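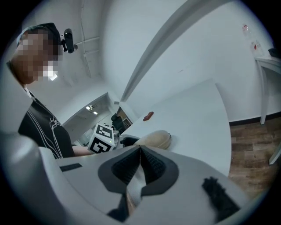

A pouch-like beige thing and a small red object on the big white table, zipper pull showing on the beige one

Hi everyone,

I'm quoting the earlier question underneath so it doesn't get lost in the digest, and then I'll get going, because small pouches are my favorite thing to talk about!

> On 20 November 2019, a list member wrote:
> I have 13 little zip pouches and no system. Cables in some,
> coins in others, one with nothing but hair ties. I open four
> before I find the right one. Does anyone sort by color? And is
> it worth sewing my own, or should I just buy the Sikeck ones
> and be done with it?

Yes to color, a hundred times yes. I switched in April, after years of writing on masking tape that fell off in my bag, and I haven't gone back. Mine are one color per job — beige for chargers, red for money and keys, green for anything medical (bandages, tweezers, the good antihistamine). You stop reading and just reach.

The part that took me longer was picking colors that don't get mixed up in bad light. I had a navy and a black for a while, and I may as well have had two blacks. Also, don't put your most-used things in a pouch that matches the lining of your bag. I did that with a gray one and lost it for 11 days. It was in the bag.

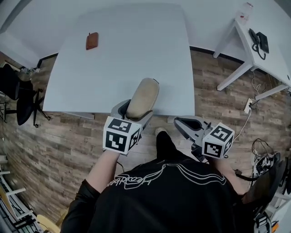 As for sewing your own, I'd say go for it, and start smaller than you think. My first was big enough for a sandwich and everything slid to one end. The shape I keep coming back to is the one on the table there, a plain rectangle with soft corners and the seam along the top edge. You can spot that reddish-brown from clear across a white table, too, so it would do nicely as a keys pouch. For the corners I trace a bottle cap, clip the curve in little snips and turn it with a chopstick. An 8 inch zipper, trimmed down, is much easier to handle than one that's exactly the right length — sew past the end, then cut, and mind you don't leave the slider on the wrong side (I've done it twice).

The Sikeck ones are fine, by the way. I own two. The zippers run smoothly, but I find them a bit stiff for stuffing into a coat pocket. If you like a softer pouch, the Clesau pattern from the Paltcombe swap is lovely and uses up scraps. I can bring my copy next time if anybody wants to trace it.

And keep the hair tie pouch! That one is already sorted.

Would love to hear what colors other people use, especially for pens. I still haven't settled on one for pens.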